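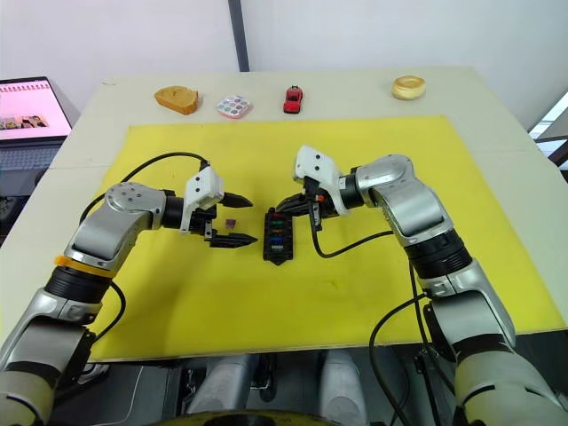 Stelios Mitsotakis-Vlachou wrote in after my last piece to say that a fuse box is the dullest object a person can own until the fog lights go, and would I please review one properly instead of going on about ratchets. Very well, Stelios. I have now lived with the Drokport blade fuse box since November, and I have opinions.

It's a black rectangle with rows of small coloured fuses in it. If you were hoping for romance you should have asked for the ratchets again. Mine came from Greven with a bag of spares and a sheet of stickers, for 27 pounds, and the sheet of stickers is the part I'd like to discuss first. They say things like HORN and WIPER and, on two separate stickers, SPARE. They are printed in grey on slightly lighter grey. I stuck them on in good light and have not been able to read one since.

The fuses themselves are a pleasure. They're coloured by rating, as these things usually are, so once you've learnt the code you can see what you've got without taking anything out. I haven't learnt the code. I have it written inside the shed door, where the van isn't.

Getting a fuse out is where Drokport parts company with the cheaper Bistska, which I used before and still have in a drawer out of spite. The Bistska holds its fuses as if it's been told they're being stolen. You pull, you swear, you fetch the long-nosed pliers, and then the top comes off and the legs stay put. With the Drokport you get a small plastic puller that clips under the lid, and it does the job in one go. It also falls out whenever the lid is opened by anyone in a hurry, and I've had to order a replacement from Stefanou, who charged more for the postage than the puller.

My daughter took to the box long before I fitted it. For a week it sat among her toys and was by turns a car park, a block of flats and a bakery counter — she ran a brisk trade in toast. I mention this because it was dropped a fair bit in its career as a bakery and the clips didn't suffer. You won't find that in the specifications.

Fitting took me an afternoon. It should take less, but the instructions show the terminals from the back and call it the front. The screws supplied are too short for anything thicker than a biscuit tin. I used 14 of my own from the jar, counting the ones that rolled under the van. The lid seal looked flimsy and has been fine so far, through one very wet winter on a drive that slopes the wrong way.

Complaints, then. The stickers, as above. The lid hinge, which has a stiff spot halfway and makes a noise like a knuckle. And the earth connection is in the one corner you can't reach once the box is mounted, so do that first, or do as I did and take the whole thing off again at ten at night with a torch in your teeth.

I'd still buy it over the Bistska. The posh Stefanou one has little lights that come on when a fuse has gone, and I did look at it for a long while, but it's 155 pounds and I can tell a fuse has gone by the fact that I'm driving in the dark. Seven out of ten, eight if you own a decent pen and ignore the stickers.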